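3.2 Work surface and mounting

The cell was built in one bay of the shared workshop at Tendthorpe, between the wood lathe and the door. Members book the bay by the evening, so everything had to be left in place between sessions without getting in the way of other people. Two arms are fixed side by side at the near edge of a large rectangular table and reach inwards over its near half. The table top is in two panels. The seam between them runs parallel to the front edge, and early trials showed that a cloth dragged across it would catch. All grasp targets were therefore limited to the near panel, and the planner rejects any path that would take a fingertip over the seam with the gripper closed.

The arms were bought second-hand by Keir Dow and Ruaridh Strachan and carried no working controller. Each was fitted with a Stirkorex driver board and re-zeroed by hand against a steel square. Zeroing was repeated at the start of every session, as the left shoulder drifted when the heating in the building went off overnight. The drift was not traced to a single cause. Replacing the coupling in August reduced it but did not remove it.

3.3 Grippers

Both grippers are of the same pattern: a printed housing with two black tapered fingers driven from one motor. The first housings split along the layer lines near the cable entry. Perihan Aydoğan redrew the part with a thicker wall and turned it through a right angle on the print bed, after which no further splits were recorded. Finger pads cut from bicycle inner tube were tried and given up. They held thick cloth well but would not let go of it cleanly, and the corner was often carried back towards the wrist when the fingers opened.

Cables are led outside the arms. A slack loop is left at each wrist so that the last joint can turn through its full range. Shorter loops pulled the connector out of the left gripper twice during bench tests. Clips along the forearm were considered, but the arms are also used by other members, who asked that nothing be glued to the links.

3.4 Folding task

The test item was a towel, presented already folded into a rectangle and laid at an angle chosen by the software. The task was to grip one corner with the right gripper, bring the left gripper up to the opposite corner, and square the towel to the front edge of the table. A towel with a grid pattern was chosen because the lines give the corner finder something to fit when the hem is rolled under. Plain towels were left for later work.

A total of 92 runs were logged in the main series. Each began from rest with both grippers open, and was stopped by the operator if a finger touched the table hard enough to trip the current limit. Elspeth Buchanan and Ross Cairns took turns as operator. The operator was free to leave other items on the table provided they stood clear of the working area, and the corner finder was not told about them. Figure 4 was taken from the head camera, which looks down over both arms and supplies the only view used by the corner finder.
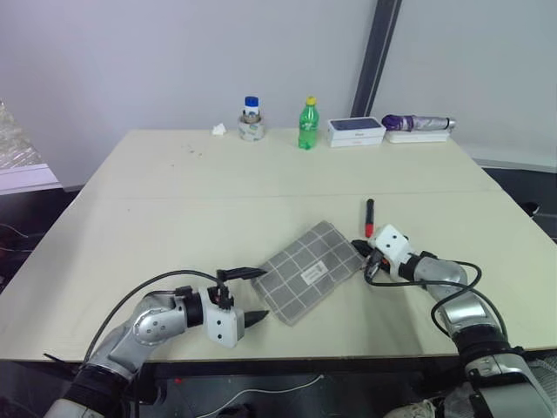
Figure 4. Folding task, head camera view. The fingers of the right gripper are at the upper-right corner of the towel; those of the left gripper are near the lower-left corner.

The head camera sees the fingers well when they come in from the side, but much less well when the wrist is tilted forwards, as the housing then hides the tips. In such cases the last corner estimate is held until the tips come back into view. The printed label on the towel was at first taken for a corner by the finder, and a size check was added to reject it.

Image exposure was fixed for the whole series. The wall behind the table is plain white, and with automatic exposure the towel became too dark for the grid lines to be fitted. The values used are listed with the build files in the Homlow archive, together with the drawings for the revised housing and the wiring table for the Stirkorex boards.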